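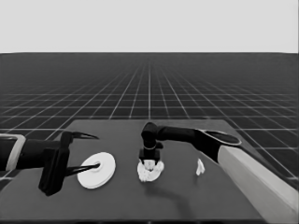 失敗した分も消さずに残すべきだ、とNinhは言った。接触の判定が狂っている回でも、狂い方が揃っていれば学習側で使い道がある、と。

Ôngは返事をせず、再生位置を先頭に戻した。Ildenの収集規定では、一件の記録は両腕の関節角、グリッパの開度、物体の姿勢、操作者の入力からなる。時刻のずれが40ミリ秒を超えた記録は破棄する。規定に書かれているのはそこまでで、失敗の定義は操作者に任されていた。

8月からの累計は491件。うち成功の札が付いたものは290件である。残りは保留領域に置かれ、Mosthamの計算機が毎晩その容量を報告してくる。

「円盤の回は」とÔngが訊いた。

「左の指が中央に入った時点で成功にしています。持ち上げは別の課題です」

「白い塊のほうは」

「布として登録しました。剛性の値はViの初期設定のままです」

Ôngは設定ファイルを開いた。初期設定の剛性は紙に近い。右のグリッパが押し込んだときの反力が、布にしては大きすぎる。彼は値を書き換えず、注記欄に「物性未確認」と入力した。

「直さないんですか」

「途中で直すと、前半と後半で別の物体になる」

Ninhは操作卓に戻り、両手を入力装置に通した。画面の中で二本の腕が初期姿勢に復帰する。床の格子は地平線まで続いているが、腕の届く範囲は机の上に限られる。彼女は右腕を下げ、塊の上で止め、下降速度を前回の60パーセントに落とした。

接触。反力の曲線が一度跳ね、平らになった。

「入力に迷いがある」とÔngが言った。

「迷いも記録されますか」

「速度の符号反転として残る。三回あった」

Ninhは札の選択欄を見た。成功、失敗、保留。Olansteadから届いた改訂案には四つ目の欄があったが、まだ実装されていない。名称は「再試行」だった。

彼女は保留を選び、注記欄に反転の回数と自分の名前を書いた。保存に二秒かかった。

「次、同じ配置で」

Ôngは乱数の種を固定し、開始の信号を送った。Ninhは今度は左腕から動かした。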